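Notes from the gripper open house at Prostano
26 May 2026

I had been promising myself a visit to Prostano ever since Veronika Bognár told me over lunch that they let people come in and handle the hardware, and this spring I finally got on the train and went. I'm so glad I did! They are a small outfit, they keep the coffee going all day, and they will talk to you about finger linkages for as long as you care to stand there (in my case, a very long time).

The morning belonged to Noémi Magyar and her bench of grippers. She had a Flekau parallel model and a Mbeki with a linkage side by side, and she let us swap them on the same wrist so that we could feel the difference for ourselves. The Flekau is the quicker of the two to mount, with one collar and one plug, and it came with a rated life of 2,256 hours on the sheet she handed round. The Mbeki takes more patience, and I dropped one of its screws under the bench and had to crawl for it, but I liked the way its fingers settle on a curved surface. If I were buying for our own shop I would want a month with each before I signed anything.

We spent a good while on cameras too, which I hadn't expected to enjoy as much as I did. Noémi's view is that people put all their money into the arm and then bolt the camera on wherever there's a free hole. She likes one small camera at the wrist and another set well back, and once I'd looked at both kinds of view I could see why. Up close you get the screw heads and every edge of the fingers, and very little of the room. From farther off you get the room, and the fingertips are tiny. She runs both into a Grorkley controller, priced at $2,000, and the menus on it are plain enough that I found the speed limit without asking.

My one complaint is about cables. Every arm I've ever worked beside has had a loop of cable waiting to catch on something, and I asked whether there was a tidy way to route it past the wrist joint. The answer was a shrug and a roll of hook-and-loop tape, so I suppose we are all in the same boat there.

After lunch we moved on to household surroundings, with doors, a wire rack and plain pale walls, a long way from the fenced cells I'm used to. I took more pictures in that part than in all the rest of the day.
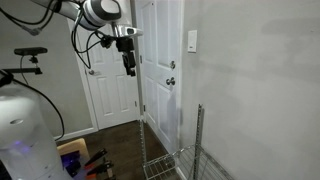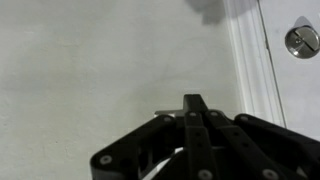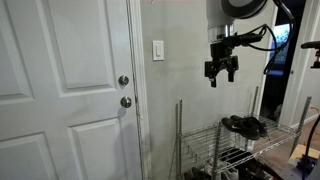
Black grippers and white doors, afternoon session. The second picture is the wrist camera's view.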